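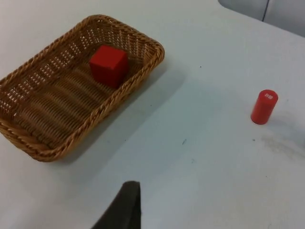
Selon Iona Matheson, personne de sensé ne devrait répondre à une annonce qui promet « une expérience enrichissante » sans dire ce qu'on paie. Elle nous l'a écrit après notre précédent appel, et sur ce point nous lui donnons raison. On reprend donc, avec les conditions d'abord.

Vetuldale cherche 30 participants pour une étude sur les listes de courses, en mai. Durée : 4 semaines. Indemnité : 67 euros, versés à la fin, au prorata si vous arrêtez avant.

Une école de conseil en gestion du foyer soutient qu'une liste écrite réduit les achats inutiles. Nous avons lu ce qui se publie là-dessus et nous ne sommes pas convaincus : peu de gens suivis, beaucoup de déclarations de bonne foi, presque pas de tickets de caisse. Notre étude, nommée Dadum, partira des tickets. Elle ne prouvera peut-être rien, et nous le publierons aussi.

Ce qu'on vous demande :
Faire vos courses comme d'habitude, avec liste une semaine sur deux.
Garder tous les tickets, même celui du pain.
Remplir un carnet de quelques lignes, le soir avant 21 heures.

Vous devez être majeur et acheter vous-même l'essentiel de ce que mange votre foyer. Les adeptes de méthodes d'organisation peuvent candidater, les gens qui en vendent non.

Nous ne fournissons ni application ni coaching, et les données bancaires ne nous intéressent pas – masquez-les sur les tickets.

Pour candidater, envoyez une page au maximum, sans CV, à l'accueil de Vetuldale, mention « Dadum ». Les lettres de plus de 3000 signes ne seront pas lues. Réponse à tous, y compris en cas de refus.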